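Do We Need Another Plate?

Every spring the catalogs arrive, and every spring somebody on the second floor decides that what the Starbridge break room lacks is tableware. This year's candidate is the Sirnby plate, white with a thin black rim, and we have been asked to give it a fair hearing in these pages. I will try.

The case for it was made in March by Mateja Papadopoulos, who would like us to retire the mixed stack in the cupboard and buy one matching set. Her point is that the old plates come in so many sizes that they slide off each other, and that two of them are chipped. I can't argue with the chips. I ate off one of them for most of the winter.

The case against it is mostly mine. The supplier's quote came to $712, delivery included, for a building where most people eat lunch out of the container they brought it in. The leaflet calls the plate "an invitation to slow down." It is a plate. It also says the dark rim "frames the meal," and I would like to see what it does for leftover chili.
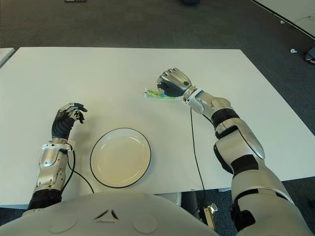 The rimmed plate on the white table, with a small packet held nearby.

I'll grant that it looks clean, and a plain round plate on a plain white table is easy on the eyes. My doubts are about what happens after that. A black rim is the first thing to go when people scrape with a fork, and we are a building of fork scrapers. Michalis Stergiou tells me his sister has had a rimmed set from Trajkovski for years with no trouble, but his sister washes hers by hand. Ours would go through the dishwasher on the hot cycle, next to whatever somebody left in the coffee pot.

Then there is the matter of packets. Anyone who has used the break room knows that sauce, sugar and seasoning packets breed in the drawer by the sink. Fatos Halilović emptied it last month and filled a whole grocery bag. A nice plate won't fix that. If we have money to spend, a divided tray for the drawer would cost $31 from Wirkard, and I would vote for it today.

Ignacio Olivares has suggested a middle road: buy 4 plates, use them hard through the summer, and see what the rims look like in the fall. That strikes me as sensible, and I said so, though I still expect to be proven right by August.

If you have an opinion, write it on the sheet taped to the fridge – under the heading Plates, please, and not on the birthday list. Comments close at the end of next week. Chipped plates can go in the box beside the recycling.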